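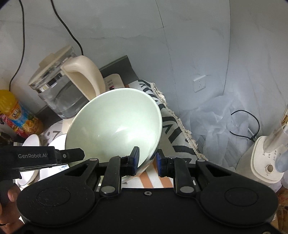 Reading time: 6 minutes

Filed under: Family History, Land Records, New York

February 13, 2018

1/ Good morning, cousins and fellow diggers. I promised a few of you that I'd write up the business of the Van Dusen farm once I had it straight in my own mind, and I now have it as straight as I think it's going to get without another trip upstate. Get yourself a coffee, because I do go on.

2/ For anyone new here, my mother's people were Van Dusens, and the family story was that they "lost the farm" sometime before the Civil War. That was always how it was said, in those words, and if you asked how a person loses a farm you were handed another roll and told to eat.

3/ I had three guesses over the years. A bad mortgage, a fire, or a son who drank. I spent most of my time on the son, I'm sorry to say, and I owe the poor man an apology, which I'll get to.

4/ The first real clue was a deed. I'd been searching the grantor index for years under Van Dusen, and Van Deusen, and Vandusen all run together, and had turned up two small sales that didn't come to much. A few acres of woodlot and a right of way to a creek.

5/ What I hadn't done was read the grantee side properly. I had looked at it, you understand, but only for the years I thought mattered. Please learn from me and look at the years on both sides of the ones you care about. I'd have saved myself two summers.

6/ And there it was in Book 25, a deed TO the widow, eleven years after they were supposed to have been put off the place. Consideration one dollar. I read it standing up at the counter and then I had to go and find a chair.

7/ A dollar doesn't mean she got it for a dollar, by the way. I get asked this a lot. It was a common way to write up a transfer inside a family, or one where the real price was nobody's business, and it tells you to go looking for another paper.

8/ The description of the land starts "at a white oak stump on the line of lands late of the grantor" and goes off from there in chains and links to a heap of stones. I do love a heap of stones. I have drawn it out on graph paper four times and it closed on the fourth try, with a small gap at the northwest corner that I'm going to blame on the surveyor.

9/ When I laid my drawing over the old county map, it was not the farm I'd been calling the home farm at all. It was the place across the road! We have been taking our reunion picture in front of the wrong barn since before I was married.

10/ A reader wrote to me last July to ask whether I was sure the widow in the deed was the right widow, and she was quite right to ask. There were two women of the same name in that township at the same time, one of them married to a cousin. I'd mixed them up myself in an early chart, and if you have a copy of that chart from me please put it in the stove.

11/ How I told them apart: one signed her name and the other made a mark. Ours signed, in a small careful hand with a curl on the D, and the same curl is on her receipt in the estate papers. The cousin's wife made a plain cross on everything, all the way to a church subscription list where she pledged a bushel of oats.

12/ The estate papers are where the rest of it came from. They're in the surrogate's court files, folded in thirds, and I don't believe they'd been opened in a very long time. File 644, for those of you who keep a source list, and I know there are several of you.

13/ Her husband left no will. So there's a bond, and an inventory, and then the part that I nearly skipped, a petition to sell real estate to pay the debts. That was my lost farm. It went at public sale in front of the tavern, as they did, and the buyer was her own brother.

14/ He held it those eleven years and then deeded her the other piece across the road, the one she ended her days on. I can't prove what was said between them. My own feeling is that he bought the big farm to keep it from strangers, worked it himself, and made it right with her when he could. But that's me talking, and the paper only says one dollar.

15/ The debts came to 962 dollars, which was a great deal for that family at that time. I went down the list expecting the tavern to be on it in large letters. It was on there for next to nothing. Most of the money was owed to a doctor, to the store, and to a neighbor who'd signed a note with him.

16/ So, the son. He's in the list too, but on the other side of the page, as a person who PAID. He paid the store account and he paid for the coffin. I had him down in my notes as "dissipated" on the word of one great-aunt who was born forty years after he died. I've crossed it out and written it up properly, and I feel better for having done it.

17/ The inventory I could read all day. One clock, out of order. Six chairs and one ditto broken. A loom and what belonged to it. One brindle cow "supposed to be farrow," and I had to look that up, and it means she wasn't in calf. The widow was allowed to keep the Bible, the spinning wheel, the stove and the beds, as the law set aside for her.

18/ A word on spelling, since it cost me so much time. In that one file the name is written five ways, and twice in the same sentence it's written differently. Please don't tell anyone that "our branch always spelled it with an e." Our branch spelled it however the clerk was feeling that morning.

19/ A word on copies too. The microfilm of Book 25 is missing a page right where you'd want it – the film goes from 200 to 202 – and I'd assumed for ages that the page was gone from the book. It isn't. It's sitting there in the volume as nice as you please. If you're able to get to the courthouse, or write to the clerk, do ask about the book itself.

20/ They were very patient with me at the counter. I brought my own pencil and my own magnifier and a sweater, and I'd advise all three, the sweater above all.

21/ What I still don't have: where the husband is buried. The coffin is paid for and the digging of the grave is paid for, and not one word on where. The widow is in the churchyard with a good stone. He isn't beside her, or if he is he's unmarked. There was a small burying ground on the big farm according to a later deed that sets aside "the graves, with liberty to pass to and from the same," and I'd like to walk that field with the owner's permission once the ground dries out.

22/ I'm also missing her brother's side of things. If you come down from him, you may have letters, or an account book, or a box somebody has been meaning to go through. I'd be so glad to hear from you. I'll pay for copies and postage both ways, and I'll send you everything I have on your line, which is quite a lot by now.

23/ Several of you asked for the full transcription of the petition. I'm typing it up with all the original spelling and I'm as far as the second fold. The ink has gone brown there and the word after "meadow" has me beaten. I've read it as "swale" and as "sward" and, late one night, as "swans."

24/ When it's done I'll add it to the end of this thread, along with my graph paper drawing, northwest corner and all. And to the cousins planning the reunion – bring decent shoes this year, we're going across the road.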